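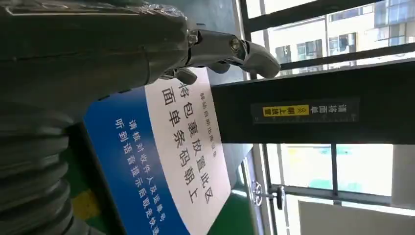 I finished Rululance last night, all 15 volumes of it, and I've been trying to decide whether I liked the ending. I think I did, mostly. It took me most of December to get through, with a gap in the middle when volume nine was out of stock everywhere I looked.

For anyone who hasn't come across it, it's a fantasy series by Leire Esteban about a salt-mining town called Flultlow and the family who keep its records. The whole thing runs to 124 chapters. The first few are slow. Krawczyk, the eldest son, spends most of volume one copying out old ledgers, and I nearly gave up there. Things pick up when he finds that a whole year is missing, and from then on there's hardly a chapter where somebody isn't lying to somebody else.

What I like most is the artwork in the mine chapters. Esteban uses big areas of solid black and then one thin line for the edge of a lamp or a face. The town scenes are much busier and I sometimes had trouble telling the cousins apart. There are two with the same haircut and I mixed them up until volume six.
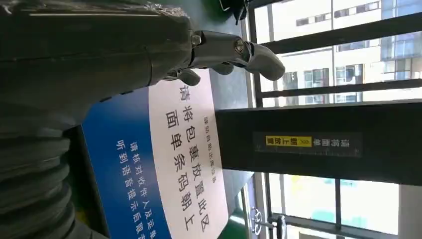 The grey hand, one finger out towards the window

The middle stretch is where I'd expect people to disagree. Volumes seven to ten leave Flultlow completely and follow Fatico, the surveyor, on her way back from the coast. I'd seen these called filler. I don't agree - it's where you learn what the missing year was for, and Fatico is better company than Krawczyk. She's rude, she's good at her job, and she gets the best line in the series, which I won't give away. The storm in volume eight goes on too long though. Two chapters would have done it and we get five.

As for the ending, the last volume jumps ahead and a lot happens off the page. We find out who kept the ledgers in the end but there's no proper scene between Krawczyk and his father, and I wanted one. On the other hand the final chapter has almost no dialogue and is lovely to look at. I went back and read it again this morning before work and liked it more.

I read the paperback editions. The paper is a bit thin and the black pages show through, but the lettering is clear and there are short notes at the back on the place names. There's also a collected box at 1,456 pages for the first half, which looks heavy. I've not seen a second box yet.

Next up is Esteban's earlier one, the short story collection. A friend has lent it to me and wants it back by the end of the month.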